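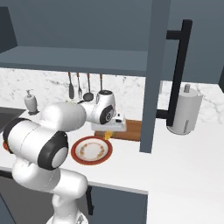
Slide 1: the arm over the cutting board, from our kitchen simulation.

Speaker notes: "Whose Counter Is It Now?"
18 January 2025 | By Rigoberto Ayala

Search notes and slides
Enter keyword

(Leave slide 1 up while people find seats. Wait for the back row.)

Good morning, everybody, and thank you for coming in out of the cold. I'm Rigoberto, I run the prep kitchens at Zirkbridge, and I've been around commercial kitchens most of my grown life, so if I wander off into a story about soup you have my permission to wave at me.

I'd like you to look at the arm for a moment before I get going. It's rendered, so nothing in it can be burned or dropped, and it's a home-style kitchen, much prettier than ours. But look at where the hand is. It's right over the board, with a small yellow thing under it, and there's a plate sitting near the elbow. When I showed this to my morning crew, the first thing anyone asked was, "So where do I stand?" I've thought about that question more than any other this past year.

(Pause. Sip of water.)

Some background for those who don't know us. We send out nearly 3,000 lunches a day, mostly to schools and a couple of clinics. Last August we put in two arms under a project we call Sosix. They do portioning and a fair amount of the pick-and-place work, the fruit cups and the rolls and so on. We practiced the layout in simulation first, and I'm so glad we did, since moving a pretend cabinet costs a good deal less than moving a real one!

SLIDE 2. What the crew noticed

The talk changed. I don't know how else to put it. Portioning used to be where people caught up with each other, shoulder to shoulder, about kids and cars and whose mother was in the hospital. With the arms in, those same folks were spread out along the room, and for the first few weeks it was awfully quiet. We've since moved the labeling table so three people can work it facing one another. That was the crew's idea and I wish I'd had it.

Sore wrists came up too, in a good way. Several people told me they were sleeping better. (Don't oversell this, it's what they told me, we didn't measure it.)

SLIDE 3. Jobs and pay

Somebody will be waiting for this one, so take it slowly. We didn't let anyone go. We did leave two open positions unfilled, and I think it's only fair to say so out loud. The people who look after the arms got a pay step, but it came late, and I heard about it in the hallway, and they were right.

SLIDE 4. Training

Our first training was a binder. Please don't do a binder. At our Narkomley site we let the crew drive the simulated arm themselves for an afternoon, bumping into whatever they liked, and they came out asking much better questions than I had. We're doing the same at Yaman next.

(If time is short, skip the soup story and go to questions. If there's time, tell the soup story.)

Questions. Repeat each one into the microphone so the back can hear. Slides are on the side table by the coffee.

Get our monthly newsletter. Enter your email to sign up.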